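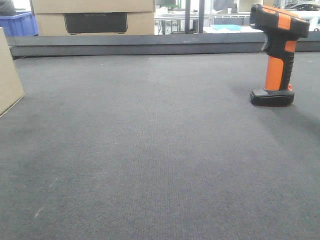
Handheld barcode scanner, orange and black, upright on its flat black base.

Announced vs. scanned attendance: which one goes in the table?

touchline_ramiro
Posted 06/10/2022

I keep the match log for our regional league page and need a ruling on attendance. Skatwood announced 1099 for the home game against Atosar. The gate report, which the club shares with me, shows 544 scans. Both numbers come from the club. The announced one is in the program notes and the referee's sheet, so that is what I entered. A reader emailed asking for the scanned figure instead. Is there a convention?

Ramiro Arroyo

gkaram
Announced. Every historical table on the page uses announced figures. If you switch one game to scans, the season average mixes two measures and can't be compared with any earlier season. Put the scan count in the notes column if you must.

halfspace
Disagree. Announced is tickets issued, including season tickets whose owners stayed home and the sponsor blocks. Attendance means people in the ground. A gap that size makes the column useless for anything I would want it for, such as home advantage. Crowd effect on fouls or cards depends on bodies in seats. You can't regress on empty ones.

gkaram
Then build a second column. Don't overwrite the first.

lozano_stats
I worked on the gate side at Figueroa for a while, so a few points on what a scan count contains.

1. It counts valid reads. Rejected reads are logged separately and shouldn't be in the total, but I have seen exports where they were.
2. Re-entry. If the ground allows people out at halftime and back in, each return can be a new read unless the system matches ticket IDs. Check the setting.
3. Under-eights without a ticket are never in it. At a family game that matters.
4. Players' guests and the away bench usually come in through a side door with a paper list.

So scans are an undercount in most cases, with a possible overcount from item 2. I wouldn't call it the true figure. It is closer than announced.

Adoración Lozano

touchline_ramiro
Thanks. The export is from Wusent. It has a column for reads and one for unique tickets. The 544 is unique tickets. I don't see rejects anywhere.

lozano_stats
Unique is the one you want. Rejects are in a different report under the device log, if the club gives you access.
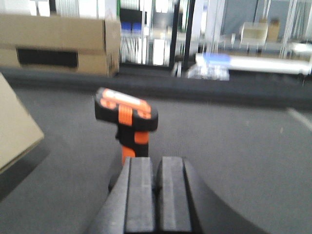
The scanner from closer up, with the ridged orange top of the head and the orange lower handle.

benitez_e
One thing missing so far: walk-up cash. Skatwood still sold paper tickets at the north gate last season. Those had no barcode and were torn by hand. If that hasn't changed, the scan count leaves out a whole gate and the comparison to announced is meaningless. Ramiro, do you know?

touchline_ramiro
I don't. I'll ask.

halfspace
Fair point, and I'd withdraw "useless" if the north gate turns out to be large. I still want to see both numbers.

vmoldovan
Moderator here. The page had this argument in July and it ended with no change. For reference, the rule as written: "Attendance is the figure reported on the referee's sheet. Where none is reported, leave blank." It says nothing about scans. Nothing in it prevents an added column, but whoever adds it has to fill it for a complete home season for at least 2 clubs, otherwise it gets removed as partial data.

Viorica Moldovan

gkaram
That works for me. I would label it "scanned entries" and keep the word attendance out of the header.

halfspace
Label it "in ground." Nobody reading a league table knows what a scanned entry is.

gkaram
But it isn't in ground. Adoración just listed the groups it misses — walk-ups, small children, the paper list. The label should describe the measurement.

benitez_e
With gkaram on the label. A footnote can cover the rest.

touchline_ramiro
Update. Skatwood confirmed that the north gate was on paper for the Atosar game and they don't keep the stubs. They have a cash total, but adults and concessions are lumped together, so I can't back out a head count from it. Leaving 1099 in the table, and 544 goes in the notes as "unique tickets scanned, north gate not included."

lozano_stats
Good wording. Figueroa can supply a full home season by unique ticket, all gates. You'd still need a second club for Viorica's rule.

touchline_ramiro
I'll write to Atosar tonight. If their export has the same columns I'll post a draft in the data subforum.

halfspace
Post the raw file too, please, with kickoff times.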